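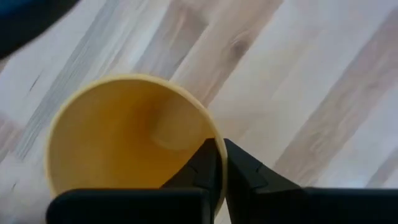

2 min read

The Kirton hill climb ran every May on a gravel road that climbs out of town past the old Cullinane garage, and if you grew up near there you've probably driven it without knowing. The man I talked to has been chasing its history since he was a teenager, and he lights up the second you mention it.

"My grandfather had one photograph," he told me. "A Gommont going around the top bend with the back wheels way out, and people standing right there on the bank! I must have looked at that picture 3000 times."

The Gommont was a local car, built in a shed in Wondindale by two brothers who had been making farm pumps. They finished 119 of them before the money ran out. He knows where four are now, and he has ridden in one.

"It's loud and it shakes your teeth, and the brakes are more of a suggestion," he said. "I'd go again tomorrow."
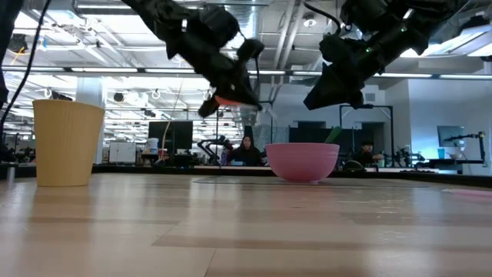 A tan-yellow cup and a pink bowl on the table.

His best find so far is the timekeeper's notebook from the second year of the climb, which came out of a desk at the Cullinane garage when the building was sold. The times are in pencil, with remarks squeezed into the margins. One driver is down as "stopped for dog." Another finished with a fence rail stuck under his axle and still placed third.

"You read that and you're standing on the hill," he said. 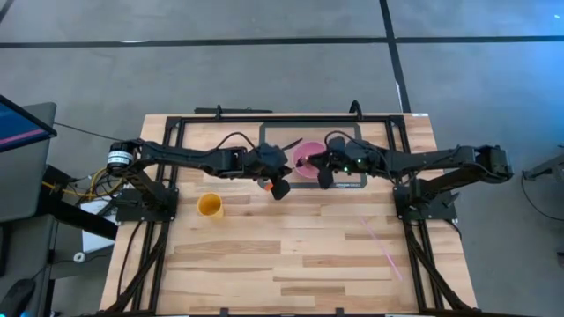 He has been matching the notebook to the road as it is today, walking it with a copy of the county survey map and a can of marking paint (he has permission). The start was 200 yards lower than everyone thought, down by the creek, so the cars had to take the first bend at speed. He was so pleased about this that he drew it for me twice.

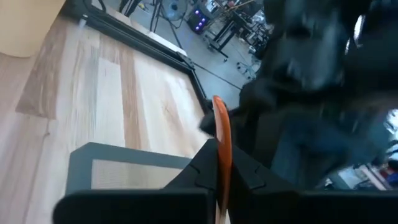

Can you still drive the original course?

Most of it is open to the public, from the creek to the top bend. The last stretch is on a private farm now, so you turn around at the gate.

He is still looking for the first year's results, and for any photo of the finish line. If your family is from Kirton or Wondindale, he says, please check the attic.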